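The Second Signature
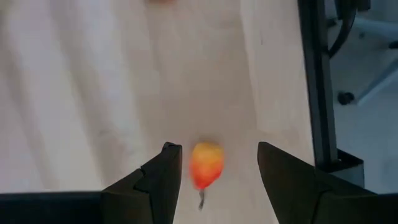

Print | E-mail

Feb 24, 2023

Raimo Ikonen had worked in the court registry at Trirnbridge for 30 years, and he read every complaint twice before he stamped it. The one from Kragh ran to 62 pages. It accused a judge of freezing the accounts of a freight company without a hearing.

"It's signed," said Kalevi Räsänen. He was the lawyer for Kragh and he had his coat on.

"It's signed by you. I need the owner or a power of attorney."

"The power of attorney is on page 40."

Raimo turned to page 40. It gave Räsänen authority to act for Kragh in the district of Runau. He read the line aloud.

"Runau was merged with this district," Räsänen said.

"After this was signed."

Räsänen sat down. The clock over the door said ten to four, and the counter closed at four. He called the owner, who was in Stusness, two hours away by car. Raimo could hear the man shouting through the phone.

"He says the judge is a friend of yours."

"We used to eat lunch together," Raimo said. "He stopped coming down after he got the appointment."

He looked at the order again. It was a single paragraph. The judge had always written long orders, and Raimo had typed a good many of them himself. This one gave no grounds at all.

He took a form from the drawer and slid it over the counter.

"Provisional filing. It holds the date. You have until noon tomorrow to bring me a proper signature."

"You could have told me that first."

"You could have read page 40."

Räsänen filled in the form and paid the fee. Raimo stamped it at four minutes to four, entered it in the book under the judge's name, and went to get his coat.

Print | E-mail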